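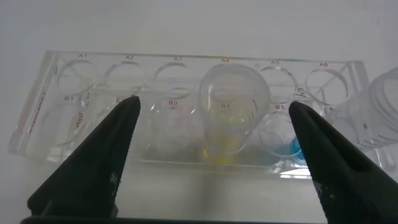

图9-1 透明多孔板。后排各孔上方印有A1至A6的红色编号,B5一带的孔底可见亮蓝色液体。

打印本页 | 以电子邮件发送

第九章 台面器皿的布置与有色液体的取放

本章导言

前八章讨论了溶液的配制、浓度的表示以及称量误差的来源。自本章起,教学重点由计算转入台面操作。学生在本章中接触的器皿种类不多,主要是多孔板、试管与试管架、烧杯,以及用于临时盛放物品的塑料碗。这些器皿多由透明材料制成,置于白色台面上时轮廓较淡,初学者容易低估辨认和定位所需的注意力。本章所用液体一律着色,便于从孔口、管壁和杯底判断液体的位置与多少。

本章供Cliltham学院基础实验课程使用,计划13学时,其中课堂讲授不超过三分之一,其余为台面练习。任课教师可依实际情况调整各节次序,但第9.1节应当先行讲授。9.2节与9.3节的练习可以安排在同一次课内完成。

学习目标

学完本章后,学生应当能够:
依照孔位编号准确说出并记录任一孔的位置;
在试管架上安排试管,并使架内的排列与记录表一致;
根据台面上已有的器皿,确定取放路线,避免在敞口容器上方作不必要的移动;
在操作结束后,对照记录核查每一件器皿的位置与内容。

本章术语

孔位:多孔板上由行字母与列数字共同确定的位置,如A4、B5。
刻度:印于容器外壁的体积标线,用于估读液体体积。
架位:试管架上供单支试管插入的孔洞。
取放路线:器皿自原位移至新位所经过的空间。
归位:操作结束后将器皿放回记录所载位置的过程。

9.1 多孔板与孔位的表示

多孔板的孔按行和列排列。行以字母表示,列以数字表示,两者合写即为孔位。以图9-1所示的孔板为例,后排为A行,自左至右为A1至A6;前排为B行。书写孔位时,字母在前,数字在后,中间不加空格,也不以“左起第几个”之类的说法代替。孔板一经转动,左右关系随之改变,而印在板上的编号不变。

读取孔位之前,应先确认孔板的朝向。透明孔板的侧壁有时也印有文字,从对面透过板壁观察,文字呈反向。学生若发现所见文字左右颠倒,应当移动自己的观察位置,不得翻转孔板。孔内已有液体时,翻转或倾斜孔板会使液体沾附于孔壁,甚至流入相邻的孔。

有时须将较高的小杯或小管置于孔板之上。图9-1中,A4与B4一带即立有一件高出孔口的透明容器,其下部盛有淡黄色液体。记录此类情形时,应分别写明容器所在的孔位与容器内的液体,例如“A4/B4处,透明容器,淡黄色液体”。若容器横跨两个孔位,则两个孔位均须写出,不可只取其一。

观察孔内液体的颜色,宜从正上方与侧面各看一次。从侧面低处观察时,孔壁会产生反光,有时带有淡淡的彩色,容易误认为液体的颜色。从正上方观察,则不易判断液体的深浅。两次观察结果不一致的,以更换角度后的第三次观察为准,并在记录中注明。

孔位记录表的格式由Birgit Seidel拟定,见本书附录。表中每一行对应一个孔位,空孔亦应填写“空”字,不得留白。教师批阅时,留白的一行视为未观察。

课堂讨论

一、某学生在记录中写道:“右边第二个孔有蓝色液体。”请指出这一写法的不足,并说明应当如何改写。
二、为什么横躺在台面上的带螺纹管口的容器,也应当列入器皿清单?
三、若孔板的部分编号被其他物体遮挡,如何根据可见的编号推断其余孔位?

9.2 试管与试管架

试管架的作用是使试管保持直立,并为每一支试管提供固定的位置。透明试管架的优点在于可以从侧面看到管内液体,无须将试管取出。其不足在于架体与管壁同为透明,几支试管并列时,边缘相互重叠,空管尤其不易看清。

在试管架上安排试管,应遵循以下规定。

第一,先定架位,再放试管。学生应在记录表中画出架位草图,标明行数与各行的孔洞,然后依图放置。试管已经放好再补画草图的,视为次序错误。

第二,空管与盛液的试管均应登记。空管虽无液体,仍然占据架位。登记时写“空管”,与“空位”相区别。“空位”指该架位没有试管。两者在清点时含义不同,批阅时分别计分。

第三,试管盛有液体时,持管应在管壁上部,手指不得遮住液面。带有管帽的试管,移动前应当检查管帽是否到位,不得以提拉管帽的方式取出试管。

第四,取管时垂直向上,待管底完全离开架体之后,方可作水平移动。放管时次序相反。许多初学者在管底尚未离架时即向一侧移动,以致带动整个试管架,相邻的试管随之晃动。

第五,试管架应平行于台面边缘放置,架的前方留出一手宽的空地。架后若为挡板,架与挡板之间亦应留有间隙,使试管架在必要时可以后移。

图9-2所示的试管架上有三支透明试管,其中居中的一支是空管,最右侧的一支下部盛有亮蓝色液体,再向右为粉色塑料碗。学生可以据此练习填写架位草图,并注意最左侧的一支仅能看到一部分。凡不能完整看到的试管,记录中应写“部分可见”,待改变观察位置后再行补填,不得根据相邻试管推测其内容。

练习时,Isla Forsyth建议将全班分为若干小组,一组布置架位,另一组仅凭观察填写记录,最后两组核对。核对中发现的差异不作扣分,但须由双方共同写出差异的原因。

图9-2 透明试管架与粉色塑料碗
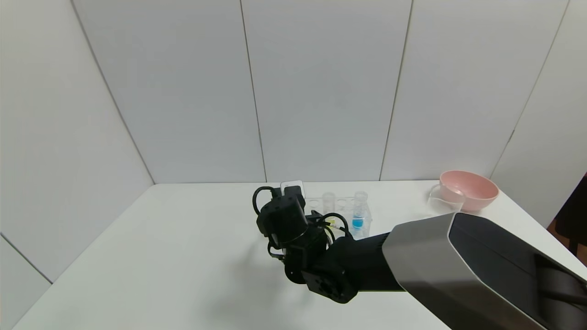 9.3 烧杯、碗与取放路线

试管架之外,台面上往往还有烧杯和碗。这两类容器口部敞开,内容物易受上方物品的影响,在安排取放路线时应当优先考虑。

烧杯适于盛放较多的液体,也便于倒出。向烧杯中加入液体时,液体应沿杯壁缓缓流下。烧杯内液体较少时,液体仅铺于杯底,杯壁上的倒影和反光有时使液面显得偏高。估读体积前,应使视线与液面齐平;杯身倾斜时不得读数。本章练习所用的烧杯,最大容量均为400毫升,每次盛液不得超过其一半。

塑料碗口宽而壁浅,适于临时盛放小件器皿。选用有颜色的碗,可以使其与白色台面和透明器皿明显区分。向碗中放入小容器时,应先将容器移至碗口上方,对准碗的中央,再行降下。容器底部低于碗沿之后方可松开。自高处投放可能使容器弹出碗外,本课程不予允许。

取放路线的确定分为以下步骤:

(一)指出物品的原位与新位,并在草图上以点标出。
(二)标出两点之间所有的敞口容器。
(三)选择绕过敞口容器的路线。若无法绕开,应先将敞口容器移开,移开的过程同样列入记录。
(四)确认手臂经过的区域。路线不仅包括物品本身经过的空间,也包括持物一侧手臂占据的空间。
(五)按照确定的路线移动一次,途中不改变方向。

以图9-3为例,试管架位于台面中部,架右端立有一支盛有亮蓝色液体的试管;架右侧的烧杯内有橙色液体;粉色碗位于烧杯右后方,一件透明小容器正被夹持于碗沿上方。若下一步须将小容器放入试管架左侧的空地,直线路线将接近烧杯和试管。学生应当画出另一条路线,并说明其经过的位置。

图中试管架的顶面有两排圆孔,多数架位空着。架前不远处的台面上有一处深色小痕。台面上的痕迹、污点也应画入草图,既可作为定位的参照,又可避免在清点时误认为遗落的小物件。

图9-3 碗口上方的小容器,左侧为烧杯与试管架

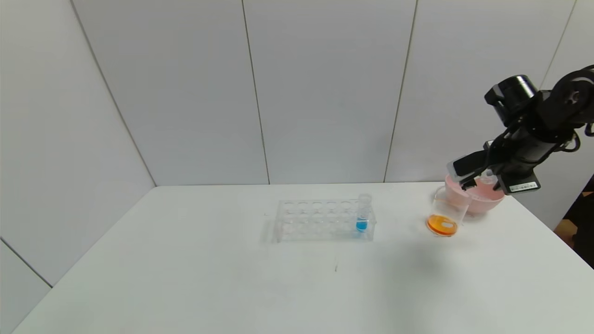 9.4 操作结束后的核查

核查应在收拾台面之前进行。由操作者以外的一名学生执记录表,自左至右逐件读出,操作者逐件指认。两人不得互换角色后继续同一次核查。

核查的内容包括:孔板的朝向与各孔内容,试管架各架位的状况,烧杯内液体的颜色,碗内所盛的物品,以及台面上的痕迹。有色液体一旦出现在记录以外的位置,应立即停止收拾,保留现状,报告任课教师。

教务方面对以往提交的1,554份记录表进行过复查。Joanne Haworth在复查意见中指出,漏填空孔与混用“空管”“空位”是最常见的两类错误,二者均出现在孔位与架位的登记阶段,与取放动作本身无关。任课教师宜在首次练习前专门讲解一次。

核查无误后,液体按颜色分别倒入指定的收集容器,不得合并。透明器皿清洗后倒置晾干,并依Clenano器皿柜的分格标签归位。试管与试管架分开存放。孔板不得叠放,以免编号受到磨损。

本章练习

1. 画出图9-1所示孔板A行的示意图,并写出各孔的编号。
2. 就图9-2填写架位记录,注明哪些内容须改变观察位置后补填。
3. 就图9-3画出一条自粉色碗至台面左侧的取放路线,并标明途中应当避开的容器。
4. 以同组同学周一布置的台面为对象,完成一次完整核查,并由双方签名。
5. 阅读附录中的孔位记录表,说明“部分可见”一栏应在何时填写、何时补正。

相关内容

第八章 称量误差的来源与表示
第十章 体积的估读与校正
附录 孔位与架位记录表(Birgit Seidel编)
教师用书 台面练习的分组与评分(Isla Forsyth、Joanne Haworth)
补充读物 透明器皿的清洗与存放(Evander Halliday)

打印本页 | 以电子邮件发送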